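Usbridge to Karel hut, overnight or push through?

saltbush_walker
March 2021
Planning the Usbridge track with my dad, who first took me out there as a kid. The old notes say 19 km to Karel hut with no reliable water after the creek crossing. Has anyone done it lately? I'd like to camp at the Isow lookout on the way and do the last bit in the cool of the morning.
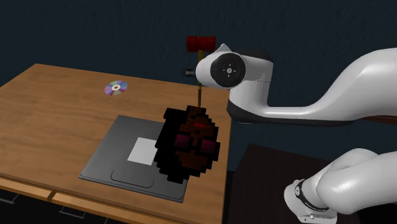
We'll each carry six litres and can cache more at the road end if we have to. Dad's fit but his knees don't love the downhill.

gravelrash
Did it last autumn. Tank at the hut was a third full and tasted of tin. I wouldn't bother camping at Isow – it's exposed and the ground is all rock. Push through, start at first light.

tea_at_ten
Disagree. The lookout is the whole reason to go. There's a sandy shelf on the lee side, five minutes below the cairn, with room for 2 small tents. We sat up there watching the colour go out of the range and I've never been anywhere so quiet.
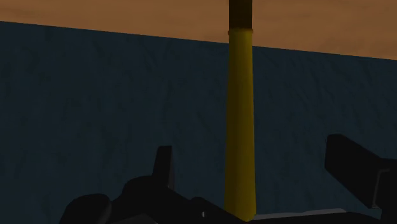
The wind drops after dark in my experience. Bring proper pegs though, the skinny ones pull straight out.

gravelrash
Dropped after dark for you maybe. We had it flapping all night. And it's a 300 metre climb with full water on your back, for a view you can get from the road.

tea_at_ten
You can't see the salt pan from the road.

marl_and_mud
Depends on the knees. The descent off Isow is loose the whole way, so poles for your dad. Marinescu puts out the only map I trust for that side, the free ones still show the old fence line.

saltbush_walker
Thanks all. Have the Marinescu map on order. Leaning towards the lookout, with the sandy shelf as the plan and the hut as backup if it's blowing. 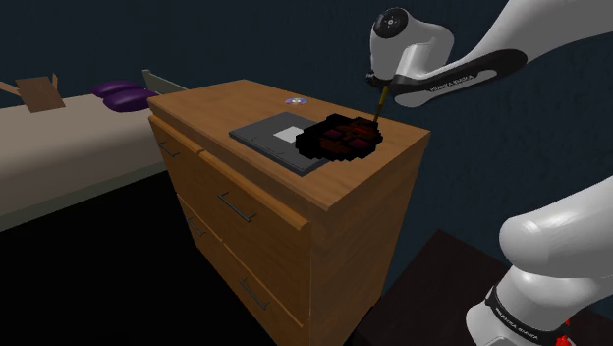
Dresser with the dark grey thing on top

gravelrash
Fair enough. Check the tank before you tip any water out.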